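I get asked about box kicking more than anything else, mostly by parents whose kid has been shoved into the nine shirt at Wadness because they were the smallest one standing near the coach. So I've finally written down how I practise it and how I teach it. I played scrum-half for years at a very ordinary level (third team, muddy, lots of shouting) and my box kick was dreadful until I was well past thirty, so please don't worry if yours is too.

## What you need

- Four balls. You can do it with one but you'll spend the whole evening jogging after it.
- A stretch of touchline, 40 metres if you can get it.
- A cone or an old jumper to aim at.
- Boots, even on dry grass. Trainers slide on the standing foot.

I use a scuffed old Grarnov ball for most of this. It's gone a bit fat in the middle and flies badly, so when I pick up a match ball it feels easy!

## Step 1: Get your feet sorted

Put the ball on the ground as if it's at the back of a ruck and crouch over it side-on to the touchline. If you kick with your right foot, your left shoulder points upfield. Back foot near the ball, front foot a comfortable stride away.

Now pick the ball up and take one step back, away from where the ruck would be. One! Everybody wants to take three, and by the third there's a flanker in your face with his arms up. Do this ten times without kicking anything. It's dull and you'll feel daft, but do it anyway.

## Step 2: The hold and the drop

Hold the ball upright with a slight lean back towards you, one hand on each side to start with, then let the hand nearest the ruck come away and drop it with the other. You want it to fall without turning. If it wobbles on the way down, no amount of clever foot work will save it.

Practise the drop on its own and let it land on the grass. A good one bounces straight back up, more or less. Mine used to shoot off sideways into the hedge, and it took me most of a September to stop flicking my wrist.

## Step 3: Kick through it

Toes pointed, ankle locked, and strike the bottom third of the ball with the hard bit on top of your foot. Then let the leg carry on up. I was taught to try and kick my own forehead, and while I've never come close, it does get the height.

Start soft. Aim for ten metres forward and as high as you can manage, then stretch it out to 20 once they're going up cleanly.

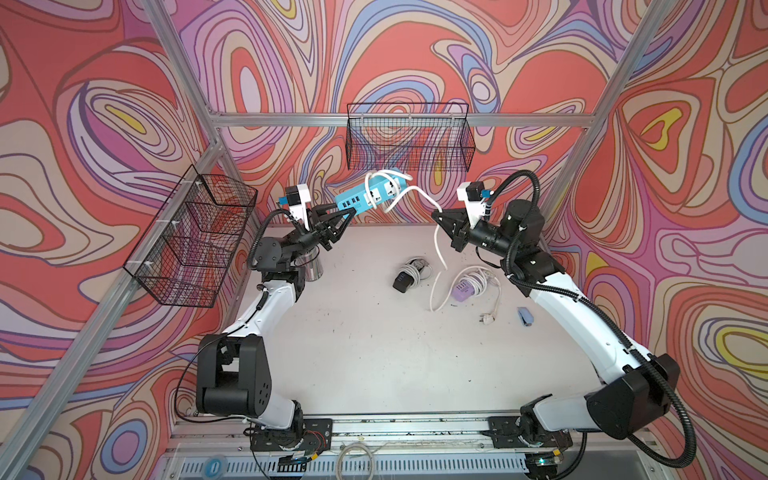 Height matters far more than distance at this stage. You're giving your winger time to get underneath it, so count out loud from the moment you strike it. If you get to 4 before it lands, you're doing really well. If you only get to two, your drop is too far in front of you, so bring it closer to your body and go again.

## Step 4: Add some bother

Once it's working on your own, ask a friend to stand where the ruck would be and step towards you with their arms up as soon as you lift the ball. Your first few will hit them. Pai-sized kids (that's our under-tens side, named after the first sponsor) can use a foam ball for this bit and have a lovely time.

After that, put your cone five metres in from touch and try to land the ball between it and the line. I keep score in the back of a notebook. My best run is six in a row, and my worst evening I'd rather not go into.

## How often?

Twice a week, 40 kicks at most. Any more and your hip flexor will let you know about it in the morning. Stretch the front of your thigh afterwards and have a proper drink before you drive home.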